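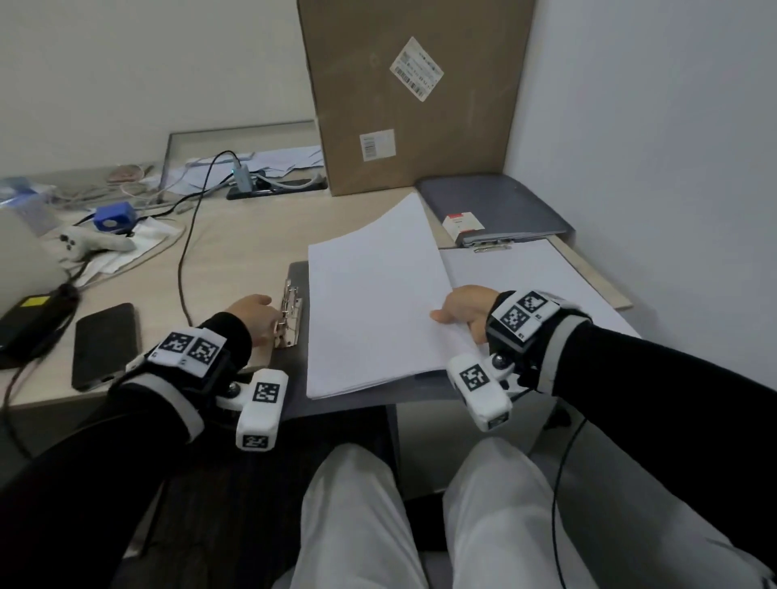
Kundalholm mail settings collection

Welcome, and thanks for stopping by. Kundalholm is a plain collection of incoming and outgoing mail server settings, gathered so that a mail program can fill in the fiddly parts of account setup for you. If you have ever sat with a phone in one hand and a provider's help page in the other, trying to work out whether the port was 143 or 993, you already know why we started it.

The collection feeds the setup screen in Bakos, our little desktop mail program, but you are very welcome to use it in anything else you like.

What you get

There are 463 provider entries in the current release, covering up to 1,000 mail domains (plenty of providers run more than one domain from the same servers, and a few run dozens). Each entry is a short text file in the providers folder, named after the main domain. Alongside them is a single combined file, all.json, built from the same entries. Most people only want the combined file, so if that's you, grab it and skip down to Using the data.

Fields in each entry

domain – the part after the @ sign
also – other domains that share the same servers
incoming_host – name of the incoming mail server
incoming_type – imap or pop
incoming_port – usually 993 for IMAP and 995 for POP
incoming_security – ssl, starttls or none
outgoing_host – name of the outgoing (SMTP) server
outgoing_port – usually 465 or 587
outgoing_security – same values as incoming_security
username_style – full (the whole address) or short (only the part before the @)
app_password – yes, no or unknown
checked – the month of the last successful login test
notes – anything a person should read before giving up

The username_style field has caused us more grief than all the others put together. Some providers accept both forms for incoming mail and only one for outgoing. When that happens we write down the form that works for both, and mention the oddity in notes.

Using the data

1. Download all.json from the latest release, or clone the whole repository.
2. Take everything after the @ in the user's address and turn it into lowercase.
3. Look for it in domain first, then in also.
4. If you find a match, fill in the fields and let the user see them before you connect. People do like to check!
5. If there's no match, fall back on asking. Please don't try guessed host names with a real password.

We suggest a timeout of 15 seconds for the first connection. Bakos used to give up much sooner than that, and folks on slow hotel wifi were told their password was wrong when it was perfectly fine.

The combined file is sorted by domain and saved as UTF-8. Domains with accented letters are stored in their encoded form (the one beginning with xn--), so convert before you search.

Where the settings come from

The first batch came out of Jorham, an older address book and mail tool that a few of us had kept alive for years. It carried 800 entries, many of them for dial-up companies long gone. We tested what we could, merged the duplicates and dropped the rest. Newer entries come from providers' own help pages and from users who send in what worked for them.

An entry with an empty checked field has come from a help page and hasn't been tried with a real account yet. Treat those gently.

Known gaps

Work and school accounts are thin, partly because so many of them sign in through a browser window now, and we have no good way to describe that in the current fields. POP settings are patchy too. Calendar and contacts servers are left out altogether – Prukport, our sister project, keeps those, and its files use the same domain names so the two can be joined up.

Sending in a correction

Open an issue with the domain, the field that's wrong and the value that works. Please take your own address out of any log you paste, and never send a password, even an old one. If you'd rather edit the file yourself, run check.py in the tools folder first. It will grumble about missing fields and odd port numbers, and it's fine to send the change anyway with a line in notes explaining why the port is odd.

Releases come out when there's enough to make one worthwhile. The last was in May.

License

The data is in the public domain. The scripts in tools are under the MIT license.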